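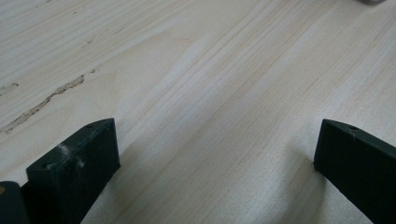 According to Kadrić, a streak that follows the grain should be graded as a surface mark until a probe shows it has depth, and many rejected boards would pass under that rule. We adopt it in part. Figure 2 gives a pale board with a long tan and gray streak running along the grain – resin line, filled crack or narrow gouge, the surface view does not settle which. In the Orneck set, 11 of 30 boards were first entered as cracked on sight alone. Each was then probed at both ends of the streak, and the grade was entered again.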